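Good Practice Around a Bathroom Robot
Trirkville project group, report 2

We wanted house rules for the Skullomus project that a new student could read in one go, and we loved writing them! The first draft had 30 rules. We cut it to 16.

Rule 4: Know your shiny surfaces
Chrome and glossy white porcelain throw back a lot of glare, so look through the wrist view before starting a run - a bright patch can swallow the edge of a sink.

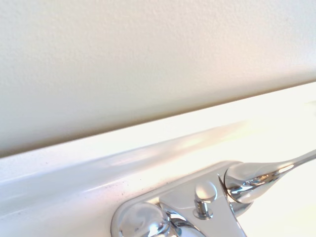
Rule 5: Fix down what could shift
Our vanity is held to its board with a C-clamp. Check the screw by hand, then check where the cables lie. Bottles and jars stay on the counter only if the task sheet lists them, and hex keys go back in the drawer before the arm moves. 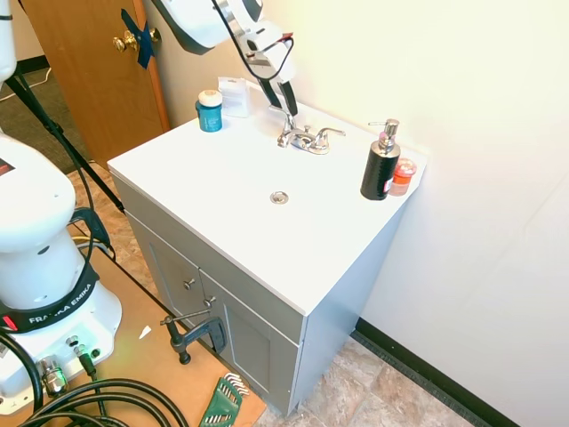
Still to do
Rule 9 (who may restart after a stop) needs clearer wording. We hope to have it ready in February.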